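4.2 What the spouse pages say, and where they got it

I went into this part of the study expecting the celebrity spouse pages to disagree with each other. They mostly don't, and that bothered me more than any mistake could have. We had 2939 pages by the time Kazue Sugiyama closed the crawl, nearly all of them short life stories of people married to athletes, singers or actors, and if you read twenty in a row (I read a lot more than twenty, usually with cold coffee) you start hearing the same person talking. Birthday, star sign, parents, siblings, where they met, what the ring looked like, net worth.

So we started asking where a given fact first shows up. Kazue built the matching tool, and Dymphna Corrigan and I read the pairs by hand and argued over them. We called a fact "sourced" if the page pointed to an interview, a public record or a post by the person. Everything else went in a pile we named "floating," which was a joke at first and then stuck.

Star signs are nearly always floating, but they're harmless, you can work one out from a birthday. Net worth is a different animal. On the Costello pages (Costello being the biggest of the sites we covered) the figure for the spouse was very often the same as the figure for the famous partner, copied straight over. Pinberg had the same numbers a few weeks later, with the wording shuffled a little. Stostville had them too, typos included! Dymphna found one misspelled hometown that had made its way through all 3 sites, and I still think it's the best single thing in our data.

I should say how we handled updates, as one reviewer of the April draft asked. A page that changed after we first saved it was saved again and counted as the same page. The last save was made on 5th September, and anything edited later isn't in here. Divorces were the messy part. A few pages had the new marriage in the first paragraph and the old one, still in the present tense, at the bottom. We coded those as 2 claims and let them contradict each other.

The style sections were the other place where copying was easy to spot. Spouse pages love a shopping paragraph: what she wears to games, what she keeps in her bag, what was in the gift box. Accessories get a lot of space there, and the product talk tends to run on for 5 or more sentences without a single source. Hair clips turn up again and again.

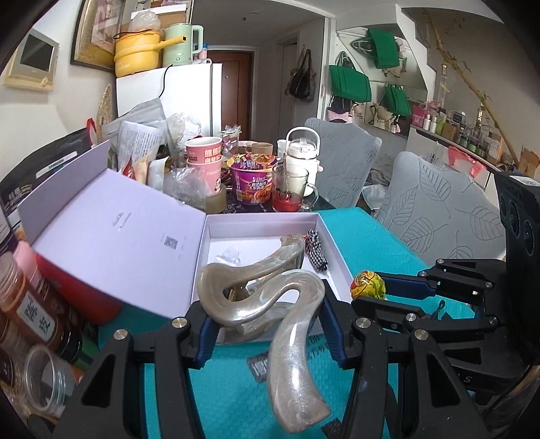 Figure 3. Marbled claw clip and open lavender gift box.

When we took the shopping paragraphs out and ran the matching again, Clondus dropped well down the list of heavy copiers, and Costello hardly moved. My reading is that Clondus writes its own life stories and borrows the filler, while Costello borrows the lot. Dymphna reads it differently and thinks Clondus just rewrites more carefully. We couldn't settle it with the pages we had, so both readings are carried into section 4.3, where we look at the family paragraphs on their own.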